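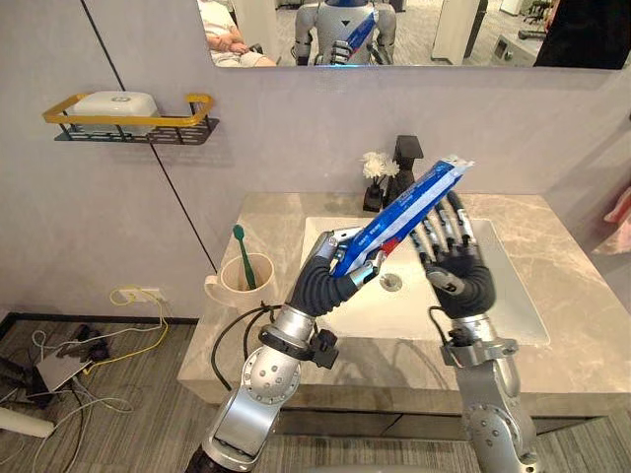 *Left hand holding the toothpaste by the cap end, right hand raised near the top of the tube.*

# Fixing a two-handed handover that drops or crushes the tube

If you've been running the bathroom routine on Batinora, sooner or later the toothpaste will end up in the sink. Ours went in so often that I started keeping notes, and this page is those notes, tidied up a bit for whoever picks up the task next. The fault looks like a weak grip, and I spent a good while treating it as one (turning the grip up and up, poor tube!), when the trouble was mostly in the timing between the two hands.

## What the fault looks like

The left hand has the tube, the right hand comes in and closes, and then one of two things happens. Either the left lets go before the right has a proper hold, or both hands squeeze together and the tube folds in the middle. In the log you'll see code 564, which only says that the handover timed out. It doesn't say which hand was to blame.

## Before you start

- Put the arms in hold mode and keep the stop button within reach.
- Make sure the cap is screwed on tight. Toothpaste in a finger joint is a long afternoon.
- Keep your own fingers out from between the hands, even in hold mode. The right hand can still close if an old command is waiting in the queue.
- Clear the queue.

## Steps

1. Open the Plitik panel and load the handover task. Don't press run yet.
2. Place the tube in the left palm and close the hand at a grip setting of 70. If somebody has pushed it higher, bring it back down.
3. Step the right hand forward until it's beside the tube, still open, and stop there. Look at the gap between the fingers and the tube from the side as well as the front.
4. Close the right hand slowly and watch the contact readings. You want every finger that touches the tube to report contact before the left hand gets its release signal.
5. Find the release delay. Ours was set to zero, which I'm a little embarrassed about. Set it to 6 tenths of a second and save.
6. Run the handover at the slowest speed, with your hand on the stop button.

If the tube still folds, lower the right hand's grip before you touch anything on the left. If it slips, check the fingertips for dried paste and wipe them with a damp cloth, then repeat from step 2.

## If the hand won't let go

Please don't pull the tube out! I did that back in February and bent a finger link on the Kaplan hand. Press stop, wait for the status light to go steady, and use the manual open command. It took nearly 2 minutes the first time I tried it, so give it a chance before cutting the power.

Once it behaves at slow speed, go up one speed setting at a time and save the log from each run under the task name.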